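Home > Community Help > Power & Charging > Ask > Recent

Filed under: Chargers and cables, storage, small electrical

Reading time: 4 minutes

Coiling and storing USB charging cables without wrecking the plug end

Posted by Jasmina Stojanovska, 22 June 2018

I am trying to settle on one method for putting away white USB charging cables and their wall chargers. At present they go in a drawer with the cable wrapped tightly around the charger body, and I keep losing them at the plug end. The outer jacket splits just behind the connector, the inner shield shows through, and after that the phone only charges if the cable is held at an angle. I have thrown out 7 in two years. The chargers themselves are fine.

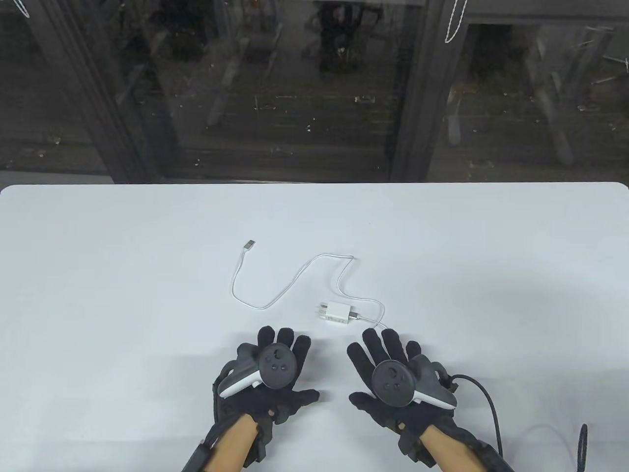 What I want to know is whether the wrapping is the cause or whether cheap cable simply fails there regardless. I would also like to know if the cable should stay in the charger when stored. My sister unplugs everything, I leave everything together, and both of us end up with a knot. The cables are mostly one metre, a couple are two metres. The drawer is shallow, with a divider down the middle, so anything bulky is out.

Charger prongs are the North American flat type and do not fold, in case that matters. They catch on every loop in the drawer.

Gianni Rizzi

The wrapping is the cause, or most of it. Cable jackets are rated for a minimum bend radius and a wall charger gives you a corner that is well under it. The first turn is the worst one, as it starts right at the strain relief. Even a decent cable will work harden at that point if it is bent the same way every day.

Procedure I use:

Clear a table and lay the whole length out. A kitchen table is fine, a bed is not, the covers drag. Detach the cable from the charger at the USB-A end. Pull the plug body and not the cord. Let the cable lie loose for a minute. If it settles into an S, leave it, that is the set from the last time it was coiled and it will relax. If it springs up off the table it has a twist in it, so hold one end and let the other turn freely until it lies flat.
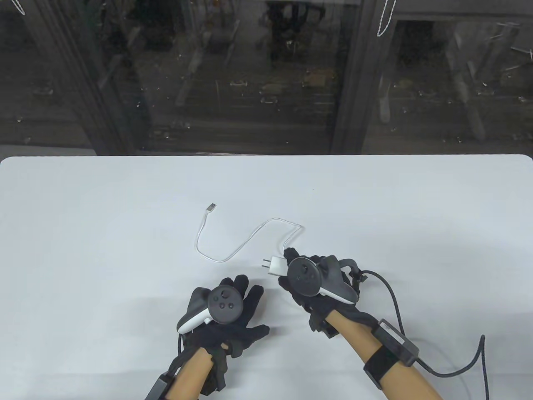 White wall charger and charging cable on a white tabletop.

Then coil it in loops about the width of your palm, alternating over and under. Sound crews do this with microphone leads and it works the same on a thin cable. An ordinary one-direction coil puts a full twist in the cable for every loop, and that twist is what makes the knot when you pull it out again. Leave the last hand's width at each end straight.

Tie it with a soft hook-and-loop strip. No rubber bands, they perish and stick to white jackets, and no wire ties. I buy the Lellon strips in a roll of 20 and cut them in half. They can be trimmed with ordinary scissors.

For the prongs, store the chargers separately, all facing the same way, prongs against the side of the drawer. If you have the divider already, put chargers on one side and cables on the other. That alone will fix most of your tangling.

One caution. If a jacket has split and you can see metal, do not tape it and keep using it. Cut the plug off so that nobody pulls it back out of the bin, and take it to e-waste. 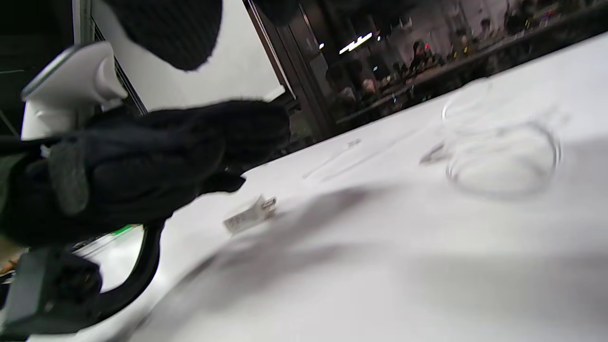
Zorica Trajkovski replied that over-under is more trouble than it is worth on anything as short as a metre, and that a figure eight round two fingers gives the same result with less practice. She also wanted to know why the charger should be kept apart at all, given that matching a charger to its device later is the harder problem.

Fair point on the matching. I write the output current on a bit of masking tape and stick it on the flat face, because the printed grey lettering on most chargers is too small to read in a drawer. A figure eight is fine on one metre. On two metres the crossing point gets thick and you will have trouble getting the strip round it.

Dalia Grīnberga

just use zip bags. one cable per bag, done. I have had the same Zilton cable since I moved and never coiled it properly once

Lejla Ivanov

Bags do work but they will not fit a shallow drawer in any number. I tried it with the small ones and they slide over each other and jam the runner.

Adding to Gianni's answer on a few things.

Unplugging: the USB-A end is built for a large number of insertions, so detaching it each time will not wear it out in any period you care about. The small end that goes into the phone is the weaker one. When you untangle a cable, start from the plug. Pinch the plug body, lift it clear and pass it back through the loops one at a time. Most people pull on the cord in the middle, and this tightens everything.

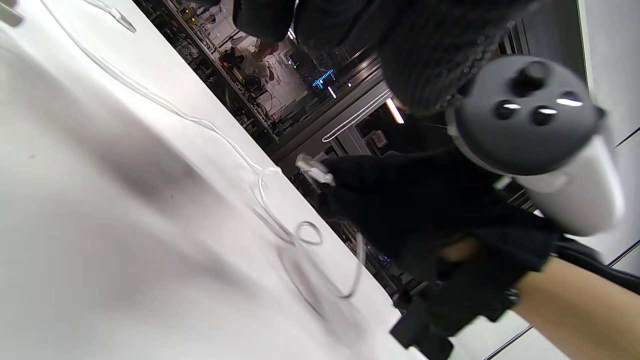

Lifting the plug end, loose loops still on the table.

Surface: a pale table makes white and clear cable hard to see, so put a dark tea towel down if your eyes are like mine. I missed a crossed loop twice last September and put a kink in a new cable both times.

Cost: I added it up after a bad year and replacement cables had come to $121, so the strips paid for themselves quickly. I have lost one cable since, and that one was shut in a car door.

Labels: I put a dot of nail varnish on the charger and a matching dot on the plug of the cable it came with. It takes up no room and survives being handled. Tape comes off in my house, I think from the heat of the charger, though I have not tested that.

Length: if the two-metre ones only get used beside a bed, leave them there and take them out of the drawer altogether. A cable that stays put does not need coiling.

Jasmina Stojanovska

Thanks. I have moved the chargers to the left of the divider and will try the figure eight on the short ones first. Two of the older cables will not lie flat whatever I do with them - there is a permanent bend behind the plug where they were wrapped. Should I keep those or bin them?

Gianni Rizzi

Keep them if the jacket is intact and they charge without being held. Check the bend with a fingernail for a split every so often.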